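The Hose That Stopped the Line

For most of a winter, the picking cell at Rustora dropped things. It did so seldom enough that people got used to it. A soap box would leave the bin, travel half the distance to the chute and fall on the floor. Someone would reset the cell and it would carry on.

Rustora packs mixed orders for small shops out of a former cannery, built in 1927 and extended twice. Its robots work at the back of the ground floor. The job is simple to state: reach into a bin of unrelated goods, take hold of one, and put it where the order says. The cell was designed by Gudbridge, a small integrator that has installed 12 of them. Rustora's was among the earliest.

Paavo Kuusisto ran maintenance there at the time. He kept the fault log by hand, in a ruled notebook, and he is the reason there is a record of what happened.

"The software said grip lost," he says. "It said that for everything. If the object slipped, grip lost. If there was never an object, grip lost. You could read that log for a month and learn nothing."

The first suspect was the camera. Shiny wrapping is hard on a vision system, and a good share of Rustora's stock comes in clear plastic. Gudbridge sent new settings in September. The drops went on. The next suspect was the gripper itself, and the finger pads were replaced, then the finger joints. After each repair the cell behaved for a few days.

Kuusisto noticed that the entries in his notebook bunched up. The drops came on days when the bin was low and the arm had to reach into the corners. On days when the bin was kept full, there were hardly any. He told his supervisor, who told him that full bins were therefore the answer. For several weeks that was the official fix.

Then, on a night shift, the arm failed to let go of a carton at the chute, swung back with it and struck the rim of the bin. The bin shifted on its table. An operator named in the report only by her initials had opened the side gate to pick up a fallen item, and the arm kept moving for over a second after the gate opened. It passed close enough to catch her sleeve. She was not hurt. The cell was locked out that night and stayed locked out for 3 weeks.

The report, written by the safety consultancy Aaltonen, found 2 separate faults. The gate switch had been wired to a controlled stop with a delay, a setting left over from commissioning. That was corrected in an afternoon. The other fault took longer to find, and it was the one behind the winter of dropped boxes.

Air reached the gripper through a hose tied to the outside of the arm. The loop at the wrist had been sized for a shallower bin than the one Rustora ended up using. When the arm went deep and turned its wrist toward a corner, the hose pulled tight and flattened at the tie. Pressure fell and the fingers weakened. When the wrist turned back the hose opened again, and by the time anyone put a gauge on it the reading was normal. On the night of the incident the same pinch trapped air on the wrong side, and the fingers stayed shut.

"I had that hose in my hand a dozen times," Kuusisto says. "I was always holding it with the arm parked. Parked, it was fine."

The replacement part cost less than a pair of work gloves. Gudbridge changed its drawings to call for a longer loop and a pressure sensor at the wrist end, past the last tie. It wrote to its other customers with instructions to check the hose with the wrist turned fully in both directions and the gripper at the bottom of the bin.

Kuusisto left the following year and now works for Wolen, which tests picking cells before they are shipped. His bench work consists largely of sending arms into awkward corners of metal bins, over and over, with a mix of goods that no sensible customer would put together - soft things, wrapped things, flat things lying under other things. 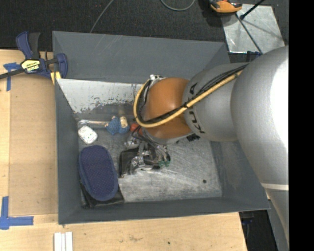
Could a pressure sensor alone have prevented the near miss at the gate?

The sensor would have shown the trapped air and stopped the cell before the arm swung back, but the delayed gate switch would still have been there for some other fault to expose.

That second point is the one Kuusisto spends more time on. He tests the stops first, before anything is picked up, and he tests them with the arm moving at full speed. A gate that stops a slow arm in a demonstration may not do the same on a night shift. He also asks for the commissioning settings in writing, signed, with the date they were changed.

Rustora's cell is running again. The log now has separate codes for an object that slipped, an object that was never held and a loss of air. The bins are allowed to run low.

The notebook is still in the maintenance office, and the people who took over from Kuusisto have kept it going. Most of the recent entries concern a chute sensor that trips when the sun comes in through the loading door - a fault they have traced but have not yet been given the money to fix.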